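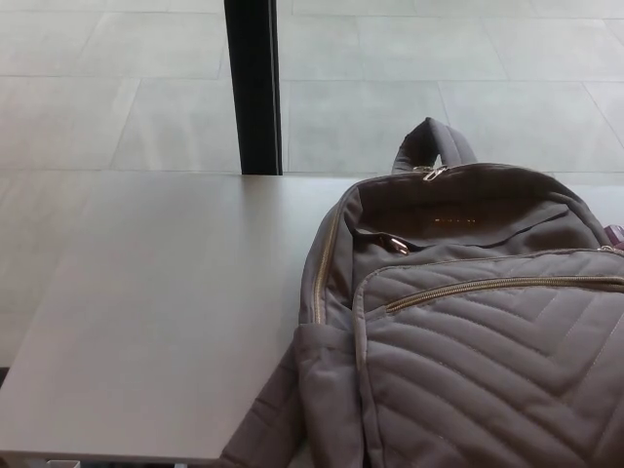 Does the Bag Weight Rule Hold Up?
Project report, Health and Society
Jae-in Shim
Flollberg College

1. Why I picked this

When I was in middle school we got a handout every fall telling our parents that a loaded backpack should never weigh more than a certain share of the child's body weight. My older cousin got the same handout with a different share on it. A younger neighbor brought one home last year and it had a third version. All three were printed in bold, and none of them said where the number came from.

I wanted to find out whether there was anything solid behind it. I went in expecting a clear answer, because advice that gets repeated this often ought to have one. What I found was a lot of people quoting each other.

2. The question, and what I left out

My question was narrow. Does keeping a school bag under a fixed share of body weight protect a student from back pain? I did not look at sprains from lifting a bag badly, or at people tripping over bags in hallways, which might well be the more common way to get hurt by one. I also stuck to bags worn on the back. Rolling bags came up in my reading, but at Flollberg almost no one uses them, and our stairs explain that well enough.

3. What I read

I started with web pages that parents would find first. Most of them were written by companies that sell bags or by clinics that sell appointments. I don't think that makes them wrong. It does mean I wanted to see their sources, and most had none. The ones that did usually linked to another page of the same type. I followed one claim through several sites and ended up at a page that no longer existed.

After that I used the library database and looked for studies. These were better, but harder to use than I expected. Many of them weigh the bags, ask the students if their backs hurt, and compare. That sounds fine until you think about who is answering. A student whose back hurts will probably tell you the bag is heavy, whatever it weighs. Some studies noticed this and found that how heavy a bag feels lines up with pain better than how heavy it is on a scale. I read that part twice, since it cuts against almost everything on the handouts.

The other problem is that most of these studies catch students at a single point. If tired, sore students are also the ones with long walks, poor sleep and a part-time job, the bag might only be along for the ride. Studies that follow the same students for a long time would help with this. I found fewer of those, and they did not agree strongly with the rule.

I should say that I am a second-year student and not a doctor. It is possible there is good evidence I missed. I can only say that I looked for it harder than the people who wrote the handouts seem to have.

4. My own small test

I wanted at least some numbers of my own. I weighed my bag every morning for 2 weeks on the luggage scale my family takes on trips. I wrote down the weight, what was inside, and how my back and shoulders felt in the evening on a simple scale from fine to bad.

There are plenty of things wrong with this. There was one person in it, and that person already had doubts about the rule. I knew the weight before I rated my back, so I could easily have fooled myself in either direction. Next time I would have a friend weigh the bag and keep the result from me.

Still, here is what I got. The heaviest mornings were lab days, and my back was fine on most of them. The two worst evenings came after a light bag and a long shift at the bakery counter, where I stand on a hard floor and lean over a sink. If I had only been asked "does your back hurt and do you carry a backpack," I would have gone into somebody's table as a yes and a yes.

The part that surprised me was the stuff I could have left at home. My Voltness charger weighs 400 grams and I used it once in the whole test. I also carried a full water bottle past three drinking fountains each morning. I have no idea if dropping either one did anything for my spine, but the bag was nicer to carry, and I didn't need a rule to tell me that.

5. The trouble with a fixed share

Suppose the rule were true. It would still be strange. It treats two students of the same weight as the same, even if one plays a sport every day and the other doesn't. It lets a bigger student carry more, even if that student is the one who gets out of breath on the stairs. It says nothing about how long the bag is on. Carrying a heavy bag from the bus to a locker is a very different thing from walking home with it across town.

A number is easy to print, though. I think that is most of the reason it has lasted. Ms. Yeom, who supervised this project, said I should be careful here, and that a rough rule can be worth having even when the details are weak. That's fair. If it gets a family to empty the old papers out of the bottom of a bag, no harm done. My complaint is with calling it a safety limit.

There may even be a cost. If you tell a kid often enough that a bag is hurting their back, they may start to expect pain. I can't show that happens with backpacks. I only bring it up because the handouts never consider that a warning could have a downside.

6. What the sellers say

Bag companies are glad to have the rule around. Lisetti, a brand that several people in my class own, has a tag on its larger model promising "spine-friendly carrying." I wrote to the company in July and asked what the phrase was based on. The reply thanked me for my interest and offered me a discount code. I wrote back and have not heard anything more.

Words like "ergonomic" and "posture support" have the same problem. As far as I could find, a company doesn't have to prove much before it sews them onto a label. Wide straps do feel better to me than thin ones, and a strap across the chest stops the bag from sliding around. Those are reasons to like a bag. Whether they change anyone's chances of back pain in later life is a separate claim, and I didn't see it backed up.

I also doubt that most students shop this way. In my class people talked about color, pockets and price. A soft quilted bag with gold-toned zippers gets bought because somebody likes the look of it, and I'd trust that reason over a tag about spines.
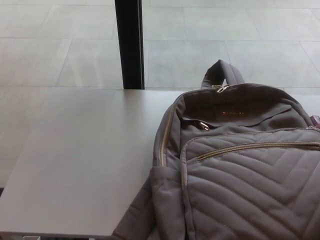 7. What I would tell a school

I would not send the handout out again in its current form. If a school wants to say something, it could say that the link between bag weight and lasting back pain is weaker than people think, that a bag which feels too heavy probably has something in it that can stay home, and that a student with pain that doesn't go away should see a doctor and not just buy a new bag.

Lockers would help more than advice. Ours are on the ground floor and most of my classes are upstairs, with short breaks in between, so people carry everything all day. Fixing that costs money and a handout is cheap - I suspect that matters as well.

8. Limits of this report

My reading was limited to what our library subscribes to and to articles in English. Some of the studies I wanted were behind a paywall and I only saw the summaries, so I did not lean on those. My own test was small and not blind. I also started out annoyed at the handouts, and a reader should keep that in mind when I say they are poorly supported.

I would change my mind if someone showed me a study that followed a large group of students for years, weighed their bags without relying on memory, and found more pain above one particular share of body weight than below it. I would especially want to see that the cutoff came out of the data and wasn't picked ahead of time.

9. Notes

My daily weight log is attached on paper at the back of the copy handed in to Ms. Yeom. Two mornings are blank because I left without weighing the bag. I have not filled them in with guesses.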